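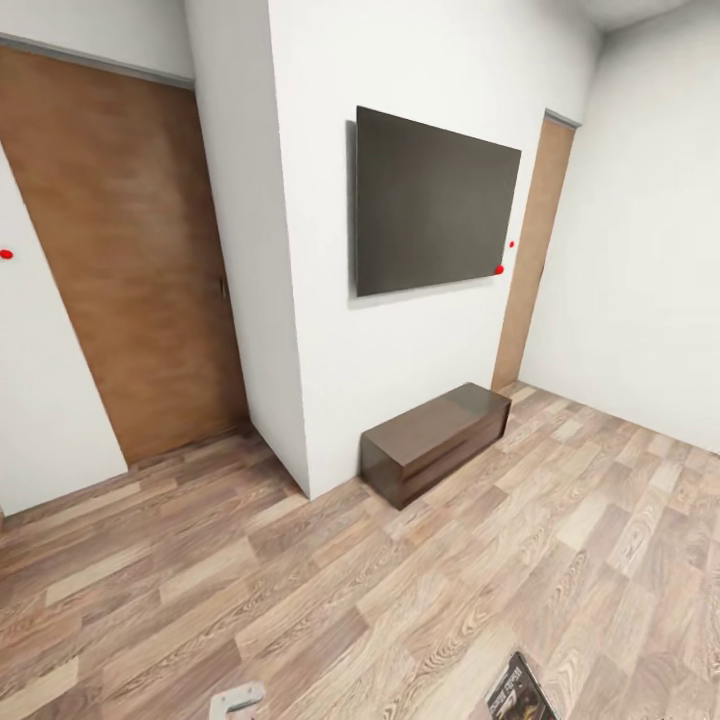
Fadwa Amrani would like people to stop asking her how big the Rarkus set is. The answer is 2,401 episodes, all simulated, and she thinks the number tells you very little. "I could double it by leaving the machine on," she says. "It would still be the same living room."

Amrani checks episodes at Trelivley before they go to training. I had come expecting a sales pitch, and said so. She shrugged. Her own doubts start with fabric. A rendered bag can fold in ways no bag folds, she says, and the learner has no means of knowing. "It believes whatever we hand it."

So what gets thrown out? In December she rejected 56 episodes in which the strap passed through a finger. Another 15 went because the operator paused so long that the pause itself looked like a skill. I asked if a policy trained on the rest could lift a real bag off a real floor. "Ask me when someone has tried it more than twice," she said. 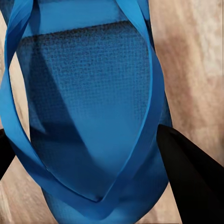
Detlef Tiedemann disagrees, and wrote to me afterward to say that bad contact in a simulator matters less than everyone fears, so long as the examples vary. He would have kept most of the 56.

Amrani had heard this before. "Vary how?" she says. "Moving the bag two inches is easy. I want to see a clumsy grasp and then a recovery. We have very few of those."

She is still reviewing the next batch.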